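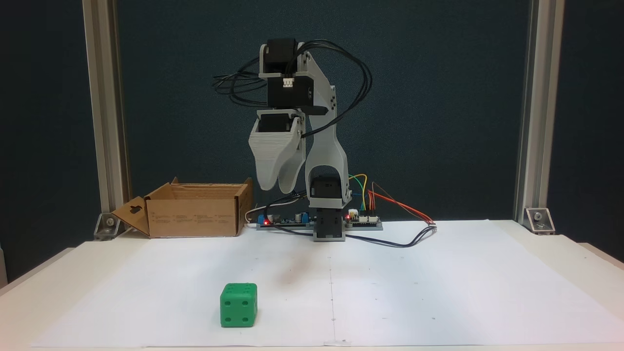 The wrist servo failed on the arm last month and I have put off writing it up, mainly because the cause was my own doing.

I had a pick-and-place loop running overnight. The arm picks up the green die, moves it a short way across the paper, lets go, goes back to its rest position and starts again. I wanted 200 clean cycles in a row before changing anything else. It got to 198. On the next one the gripper closed in the wrong place, pushed down on the table and stayed there.

There is a stall check in the code. It reads the load from each servo and cuts the power if it stays high. I had switched it off in May while I was tuning the gripper, as it kept tripping when the fingers closed, and I never switched it back on. So the servo sat there pushing for most of an hour. When I came down at 6 a.m. the room smelled of hot plastic and the case was too hot to hold.

The log showed load readings up to 729, where a normal pick sits well under half of that. The position reading had also started to drift from cycle 150 or so, a degree or two each time. I think the horn screw was working loose. I have put threadlock on all of them now.

The new servo came from Unov and took nine days to reach Ernham. Fitting it meant taking the whole top half apart – the cables are routed badly and I still haven't sorted that out.

Changes so far: the stall check can't be turned off from the config file any more, there is a proper stop button on the supply, and I don't run it while I'm asleep.

The die is fine. I still need to redo the calibration for the base joint.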